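I've been at the simulator again, so apologies to anyone who came for the allotment posts. The beans are fine. They'll have to wait.

For those who missed the January post: I'm trying to teach a simulated arm to pick up small awkward things off a table, and the teaching is done by showing. I drive the arm myself with a controller, the computer records what the cameras saw and what my hands did, and later on a model chews through the lot and tries to copy me. One go is one episode. Sunska, which is what I call the whole folder of scripts and bodges, has 1502 episodes in it as of last night, and I have driven every single one of them from the spare room with a cup of tea going cold beside me.

The current task is the rubber band. I thought it would be an easy one! A band is small and light and it doesn't roll away. But it's also very nearly flat, so you have to come right down to the table to get hold of it, and then there's the question of where to grab. Selorm Opoku, who has done far more of this than me, told me to pick a rule and stick to it, otherwise the model sees me pinching one side in one episode and the other side in the next and learns to dither in the middle. So my rule is one finger inside the loop, one outside, and close on the rim.

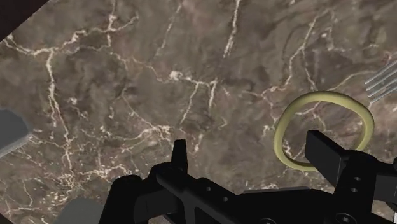

*Right finger over the band, seen from the gripper's end. Fork for a neighbour.*

I do nearly all my driving from that close view now. I used to use the wide one because it felt more natural, like looking over at a real table, but I kept misjudging the height and my early episodes are full of little hesitations where I'm hovering and squinting. A model will learn your hesitations very faithfully. I binned 196 episodes for that alone, which hurt, and then Socorro Cuadros asked me whether I'd kept the recoveries and I had to go and fish some back out of the bin. Her point was that a clumsy approach that gets put right is worth having, because the model is going to be clumsy too and needs to have seen the way back. Dithering for no reason is different. I've got a folder for each now, with a third called "ask Socorro".

The other thing I've changed is the clutter. My first tables had the band on its own and nothing else, and the model trained on those was brilliant until I put anything next to the band, at which point it went to pieces. So the scene script now scatters a load of objects from the library before each episode, and I have to say it has a very odd sense of what belongs on a table. I've had cabbage next to cutlery next to creepy-crawlies. I don't like the purple tick thing at all. My partner came in with the post, looked at the screen and went straight back out again.
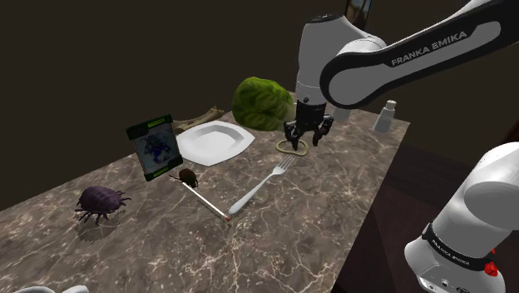

*The wide view, fingers open over the band. Tick on the left, sorry.*

The marble top is a nuisance in its own right, by the way — all those pale veins, and a pale yellowish band lying across them. I nearly swapped it for something plain. Then I decided that if I have to look twice, the model ought to have to look twice as well, and I left it in the mix with the other tabletops.

My routine, for the two of you who asked: I do sittings of six episodes and then get up and walk about. More than that and I get lazy, I start coming in at the same angle every time and the data goes stale. Between sittings I watch the last one back at double speed and label it good, recovery or bin. I type a line of notes as well, which mostly say things like "bit wobbly" and are no use to anybody, but I'd miss them.

The target is 3914, a silly number that came out of a spreadsheet Wilson Arboleda sent me (he swears there's a reason, something to do with how the tabletops and clutter sets divide up). I'm not there by a long way. I'll train on what I've got this weekend anyway and see whether it goes for the band or the fork.

If anyone reading has a decent way of smoothing out controller jitter without rounding off the quick movements, please leave a comment. I've tried plain averaging and it makes me drive like I'm underwater.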